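Chapter 4
Two Hands, Three Bowls: Comparing Grippers Without Fooling Yourself

By the end of this chapter you should be able to:
set up a small comparison of two-finger grippers on a bench
pick a test object that tells you something
read wrist and head camera views side by side
write a trial log that somebody else can follow

4.1 Why I make everyone start with bowls

My first gripper comparison was a disaster, and I'm still a little proud of it. I was working at Hollis, I had a box of fingers to get through, and I tested every one of them on the same foam cube. They all scored beautifully! I wrote it up, handed it to Elsie Grimshaw, and she asked me what a foam cube had ever done to deserve such an easy life. Back to the bench.

These days I start with plastic bowls. A bowl has a thin curved rim, a smooth wall that likes to slide, and an inside and an outside that look very different to a camera. You can take it by the rim or push it around by its side (people do this by accident all the time, and you should log it when they do). Stack one bowl in another and you've got a second problem for free, namely whether your fingers picked up one rim or two.

Lachlan Whitelaw and I ran the first version of this exercise in June at Sinum, with a two-armed setup and a rule that you finish a full block of trials before changing anything. I broke the rule on the first morning. Please don't.

4.2 What the cameras give you

You'll have at least two kinds of view to work with. The head camera shows you where the arms and bowls are in relation to each other, and it's the one you'll want for planning and for explaining a bad trial to your lab partner. The wrist camera rides along with the fingers, so it's much better at showing contact — which part of the pad is on the rim, and how square the fingers sit to it. It's terrible at telling you where the other arm is going next.

Before you read on, spend a minute with these three views and decide for each one which finger surfaces you can see clearly enough to log. 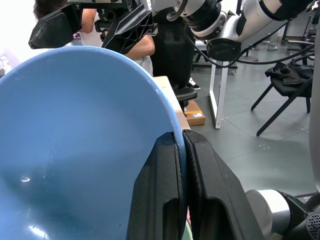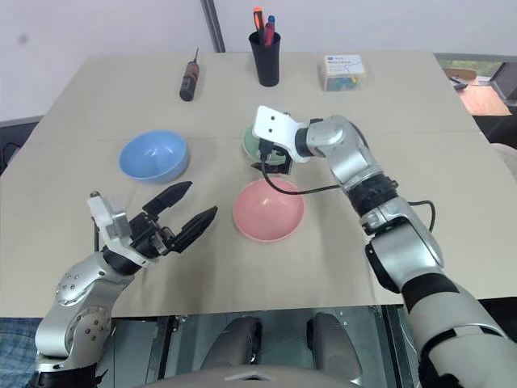
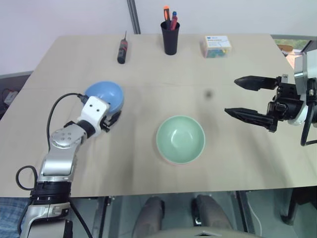
4.3 Setting up your own comparison

You need two or three bowls of similar size in different colors. The colors matter more than you'd think, as "the bowl slipped" is a useless note when you've got several on the table. Write "blue, by the rim" or "green, from the side" and you'll thank yourself later. Keep the tall things, like pen cups and tools, along the back of the table and leave them in the same place for the whole block. Change one thing at a time: fingers, or controller, or camera position.

Our block was 200 attempts for each set of fingers, split evenly between the two arms. You can get away with 90 if you're short on time, but small differences will be hard to trust. Tayla Partington did all of ours for the Stindska fingers in one very long afternoon, and her notes from the last hour are much shorter than her notes from the first. Take breaks!

One more thing on cables. Every wrist has at least one, and a loop that looks fine with the arm tucked in can snag or tug once the wrist turns over. Run both arms slowly through their full reach before you start counting anything.

4.4 What counts as a grasp

This is where most student logs fall apart, so let's settle it now. For this chapter a grasp counts when both fingers touch the bowl, the bowl leaves the table, and it stays put in the fingers until you tell it to let go. A push isn't a grasp. A bowl that swings around in the fingers but stays up gets its own column, marked "rotated", and we'll come back to those in section 4.7 (they're my favorites).

Deepak Prajapati went back through 660 of our old attempts with this definition, and only 585 of them had enough detail in the notes to be scored at all. The rest said things like "ok" and "fine-ish". Some of those were mine.

Before the first lab session

1. Read the Orkuvora controller sheet at the back of the book and write down the default closing speed.
2. Draw up a log with columns for arm, bowl, approach, result and remarks.
3. Agree with your partner who calls the result of each attempt, and stick with that person for the whole block.
4. Sketch the view you'd expect from a wrist camera when a rim is held squarely, then again when the fingers are tilted. Bring both sketches with you.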